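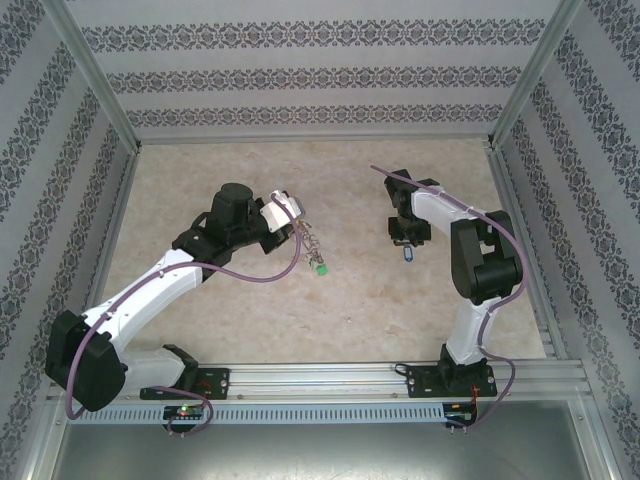

Figure 5.1 Pale grey paper with dark grey damask-style bands, hung on three walls. Metal posts stand at the two rear corners.

Chapter 5
Bands, Borders and Corners

Plain paper forgives a great deal. You can hang it slightly crooked, trim it with a tired knife and have a cup of tea halfway through a drop, and few visitors will ever mention it. Banded paper has a longer memory. Once a strong horizontal line goes across a wall, every ceiling, shelf and skirting board in the room is measured against it, usually by somebody's brother-in-law.

In Chapter 4 we hung vertical stripes in the back bedroom at Windusstead and learned that a plumb line is a friend. Now we turn the problem on its side. The wall in front of you will seem straightforward enough. The trouble starts at the corners.

Look at Figure 5.1 before reading on. Four ornamental bands cross the back wall from side to side. Follow them on to the left and right walls and they run at a slant, though anyone who has stood at one end of a corridor will know better than to reach for the scraper. Lines going away from us appear to tilt. Your customer will see this too, from the doorway, every morning, and it is as well to have looked from the doorway yourself before you paste anything.

The floor is worth a glance as well. It is beige and marble-like, with faint mottling in pink and cream, and it keeps fairly quiet beneath a wall that has plenty to say. We return to floors in Chapter 8, where they are less well behaved.

What this chapter covers

We begin with the repeat, the distance from one point in a pattern to the next place it turns up. The practice roll used in the exercises has a repeat of 38 centimetres. Write that number on your hand if you must. Mutua Mwaipopo, who taught paperhanging at Nasbridge and read the first draft of these pages, wrote it on the wall in pencil, and it came through the paper.

Next come level lines, and the awkward business of a ceiling that has sunk at one end. Should a band follow the ceiling or the spirit level? Both answers have been defended at length in the tea room. We shall work through the Mfinanga house, where the ceiling dropped 30 millimetres along one wall and the owners had chosen the boldest border in the shop.

The last part deals with inside corners. A post or trim in the corner gives the eye a place to pause between one wall and the next. It doesn't excuse you from lining up the bands on either side, whatever you may hear on site.

Before you start

You will need a pencil, a long spirit level, a sharp knife and the practice roll. Find a room with at least one inside corner and stand in its doorway. On a sheet of paper, sketch how three level bands would look on the wall facing you and on the wall to your left. Do this from the doorway, then again sitting down.

Keep both sketches. You will need them for Exercise 5.2, along with a rubber.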